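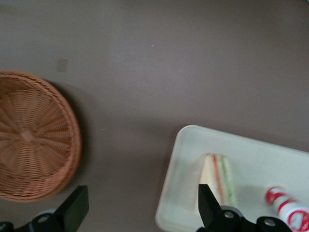 Subject: Re: sandwiches for the autumn do
Date: 28/10/2021

Hello all,

Sorry, I only read the digest at teatime so I'm a bit behind with this one. The earlier message said:

> Could somebody tell me what we used for serving last January? I've got
> the big oval platter but it's chipped, and I don't fancy cling-filming
> rounds of bread again. Also, are we doing bread rolls or just the
> sandwiches? I make it 20 people so far, and 3 of those don't eat meat.

We had the white trays last time, the ones with the little lip round the edge, and I'd happily use them again. They came from Tondell and they wipe down beautifully! Wedges look so much nicer stood up on their crusts than lying flat, and people can see what's in them before they grab one (my lot always want to know). White bread, a bit of something red and a bit of something green, and you've got a proper party sandwich.

As for rolls - yes please, if someone's going past Yüksel in the morning. I'd put them in the round wicker baskets with a napkin in the bottom, otherwise the seeds go everywhere and you're picking them out of the weave until Christmas. I've got two baskets here and there may be another in the Zekov hall cupboard, behind the urn.

One thing I would say is don't cut the cucumber the night before. I did that once and the bottom slices were like flannel. Butter right up to the edges, cucumber in last, damp tea towel over the top, and they'll keep for a couple of hours quite happily.

I can do six rounds of the veggie ones. Who's doing egg?

See you there,
Grikitz Lane end house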